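Keeping a two-armed cell in working order

How the team at Breltley looks after the machine that handles bags

By Rūta Grīnberga
March 22, 2021

The cell known as Jerneck occupies one end of a carpeted room on the ground floor of the Breltley centre. It consists of two white arms on a shared base, a head camera, and a stretch of wall where the work is presented. Its task is the handling of thin plastic bags, a material that sags, clings and changes shape each time it is touched. The centre's technical staff consider it the most demanding cell in the building to maintain, although its list of parts is short.

Responsibility for the cell rests with Merike Uibo, the senior technician. Her maintenance log stood at 3291 entries when this article was prepared. Most of them concern small matters: a screw retightened, a cable given more slack, a fingertip cleaned of residue.

The daily routine begins at the wall. A metal hook with a ring holds the bag to be worked on, and a small piece of red tape is fixed to the wall directly over it. Before any program is run, the operator confirms that the hook is firm and that the tape lies flat. The arms are then brought forward at low speed toward the hanging bag, and the operator watches for any difference in how the left and right sides settle.
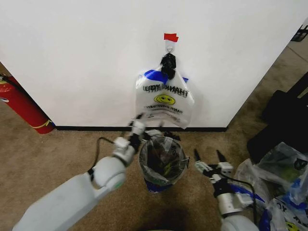
Cabling receives particular attention. A cable that is too tight will pull against the wrist as it turns, while one that is too loose may catch on the bag or on the opposite arm. Ms. Uibo's written procedure asks the operator to move each wrist through its full range by hand, with the power off, and to feel for resistance at both ends. Any cable showing wear in its outer sleeve is replaced the same day. The procedure runs to 13 steps and is kept in a binder beside the controller.

"The arms themselves are forgiving," Ms. Uibo said. "The cables are where we lose our afternoons."

The grippers are serviced separately. They are removed after 300 hours of operation and taken to a bench in the next room, where Aivar Paju strips them down and checks the plates for straightness. A bent plate is hard to see and easy to miss. Mr. Paju lays each one on a flat granite block and slides a feeler gauge along the edge. Screws are renewed at every service and marked with a line of paint so that any movement can be noticed later.

Fingertips are a matter of some debate among the staff. A hard tip grips a knotted handle well but may puncture the film. A soft tip is kinder to the bag and wears out quickly. The centre currently buys its tips from Vogler in two grades, and the grade fitted is recorded in the log beside the operator's initials.

Alignment between the two arms is checked last. Both grippers take hold of one bag, which is drawn out sideways and held level. If one arm sits higher than its neighbour, the bag hangs unevenly and the operator can judge the error by eye before measuring it. The test was proposed by Homa Azimi, who joined the centre in May from a packaging line at Brarnano, and it has replaced an older method that relied on a steel bar. 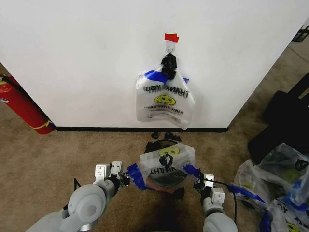
Reading time: 3 minutes

Ms. Azimi explained that the steel bar gave precise figures but told the staff little about the work the arms would be asked to do. "A bar does not stretch, and it does not fold," she said. "We still use it once a year, when the base is surveyed."

The base survey is the largest job in the calendar. The cell is shut down, the mounting bolts are checked with a torque wrench, and the camera is calibrated again from the beginning. Carpet complicates the work, as the feet of the base sink slightly over time and have to be levelled with shims. Bouchra Abdelaziz, who manages the building, has approved a rigid floor plate for the next financial year. The existing carpet will be kept in the rest of the room.

Until the plate is installed, the level is read before every long run and the result entered in the log. The last survey required two new shims under the left rear foot — the same corner that had moved the year before.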